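Bogdan Rusu
Laundry room notes, a thread

1/ I took over the laundry at a small guesthouse in March. Linens, kitchen cloths, staff aprons, all of it. People asked how I set up the room, so I'm putting it in one place.

2/ The old setup was one home washer and a pile on the floor. Kitchen cloths went in with pillowcases. Everything came out smelling a little like fryer oil.

3/ First change was a commercial washer. I bought it used from a dealer called Dotis. It cost 2,319 with delivery. The hookup was extra and took most of an afternoon because the drain was on the wrong wall.

4/ Second change was sorting before anything gets near the machine. Bed linens in one bin, towels in another, kitchen cloths in a third. Aprons go with the kitchen cloths.

5/ Greasy cloths get soaked first. I use a bucket of hot water and a scoop of plain powder. 20 minutes is enough for most of them. The ones from the grill station stay in until after lunch.

6/ I tried three detergents. Zetotico cleaned well but left the towels stiff. Pop was fine and smelled too strong for bedding. I ended up with Herus, unscented, the big tub.

7/ Do not pack the drum. I did that for the first two weeks and kept rewashing things. Leave enough space at the top to get your whole hand in.

8/ Check every pocket on the aprons. So far: pens, a bottle opener, a thermometer, and one order pad that turned into paste on a full load of napkins.

9/ The order I run things, starting at 6 in the morning: sheets, then towels, then kitchen cloths last. After the kitchen load I wipe the rim of the drum and the inside of the door.

10/ The thing I'd buy again before anything else is a wire basket. It goes right under the door opening. You can load from it and unload into it, and small stuff doesn't end up on the floor. Black cloths and white ones can share it on the way over, but split them before the wash.
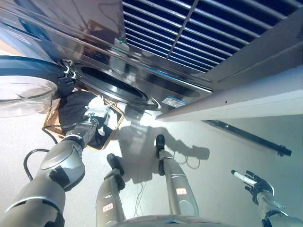 11/ Drying. Towels go in the dryer on high. Black cloths go on low or on the rack, they fade fast otherwise. Sheets come out a bit damp and get folded right away, and that saves most of the ironing.

12/ Leave the washer door open between loads and overnight. Ours had a musty smell for a month and this fixed it. I also run an empty hot cycle every couple of weeks.

13/ I keep a tally sheet on the wall. Last month was 487 pillowcases. I use it to figure out when to order detergent and which sets are wearing out.

14/ Still working on: the lint behind the dryer, and a better place for the clean kitchen cloths. Right now they sit on a shelf in the hallway and people grab them for spills.

Comments

marlowe_k: What do you do about old grease stains that already went through the dryer?

Bogdan Rusu: Dish soap straight on the spot, leave it overnight, then wash hot. Works on maybe half of them. The rest become floor rags.

tinhouse22: Second the wire basket. Plastic ones crack on me every year.

jo.p: Do you wash the black cloths inside out?

Bogdan Rusu: Aprons yes. The cloths are just flat squares, so no.

Last updated in June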